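Home | Notebooks | Teleoperation | Chair Task | Procedures | Log In

Warnitz Laboratory, Humanoid Demonstration Notebook
May, entry opened 9:40 a.m.
Recorded by Tahmineh Zarei

Purpose of the session: to continue the remote-control demonstrations for the chair-to-desk task under the Skedum protocol. Operator for the morning block was Kiyoshi Tamura. Mehrangiz Talebi supervised the stop button and kept the tally. The target for the task remains 100 accepted demonstrations. Rejected ones are kept on the server and labeled as such.

Setup was unchanged from the previous entry except for the arm speed limit, which was returned to its default value. Kiyoshi had lowered it for the drawer task and it had not been put back. The first two attempts were made at the low limit and have been marked for exclusion. Anyone who changes a limit is asked to write it on the front sheet before leaving the room.

The task, as now worded: the robot approaches the chair from behind, takes the top of the backrest with both hands, turns the chair to face the desk, and moves it in until the operator calls the end. The wording "pushes the chair" has been struck out. Operators were reading it as an instruction to use the palms, and the palm demonstrations do not mix well with the grasping ones.
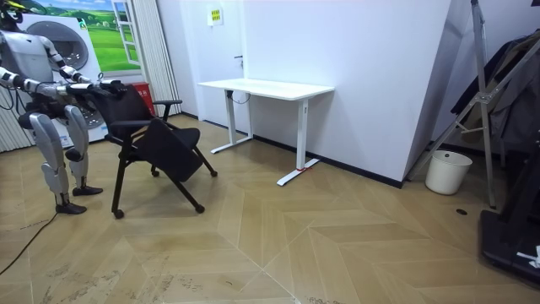

Two-handed grasp on the backrest, chair tilted and partly lifted. Desk to the rear.

The recurring difficulty is lift. With both hands closed on the top edge, any upward motion of the operator's wrists is passed to the chair, and it tips. On a person this would be corrected without thought. The operator receives no force through the controllers and has only the headset view, in which the casters are hidden behind the backrest for most of the approach. Kiyoshi reports that he judges the tilt from the folding seat, which changes its angle before anything else can be noticed.

Three remedies were discussed:

1. Lower the grasp height in the operator's rest position, so that the arms start with the elbows bent more deeply.
2. Have the second person call out when a caster leaves the floor.
3. Accept a small tilt, and reject only when the chair is carried.

The second was tried before the break. It works, but the call arrives late, and the correction that follows is sharp. Sharp corrections are what we least want in the data. The first will be tried tomorrow. The third needs agreement from Shahla Nouri, who wrote the acceptance rules, and has been sent to her.

Cable handling. The cable is to be walked clear before every reset, without exception. It should lie behind the robot and to its side, never between the feet and the chair. Mehrangiz stopped one attempt mid-turn on this account, and her decision is recorded here as correct. The attempt was not counted.

Resets. The chair is returned by hand to a starting pose drawn from the sheet. It was found that Kiyoshi and I had been placing it differently for the same line on the sheet: he takes the angle from the backrest and I take it from the legs. The backrest is now the reference. Attempts from before the break carry a note to this effect. I do not think they need to be discarded, as varied starts are wanted in any case, but the recorded start angle should not be relied upon.

Afternoon block, from 1:15 p.m. Operator: Tahmineh Zarei. I worked from a position closer to the desk and held the chair in a shallower lean. The turn was slower than Kiyoshi's and the release was cleaner. Opening the hands before stepping back gave a noticeably steadier finish than doing both together, and I propose that this order be written into the procedure. 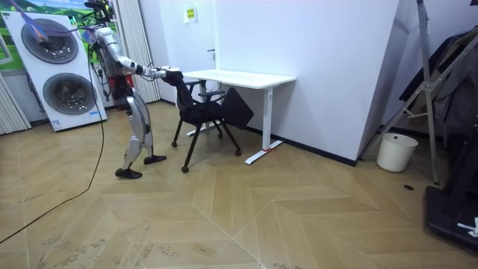 Chelsea Blackburn disagreed with that last proposal when she read the draft of this page. In her view a fixed order of release teaches the policy a pause that serves no purpose, and at Berrada she had seen a whole set of door demonstrations spoiled by operators waiting politely at the handle. She would let each operator release as comes naturally and sort the results afterward.

Her objection is noted and I have withdrawn the wording for now. Both styles of release will be collected, with the style entered in the comment field as "open first" or "together." No other terms, please; the field is searched by exact text.

Time alignment between the headset stream and the joint log was checked at the end of the block and found acceptable. One file failed to close and was recovered from the buffer.

Outstanding:
- Reply from Shahla on permitted tilt.
- Rest position to be edited and saved under a new name.
- Front sheet to be reprinted with the backrest reference.
- Spare controller batteries. The charged and uncharged ones are again in the same tray.

Entry closed 4:50 p.m. T.Z.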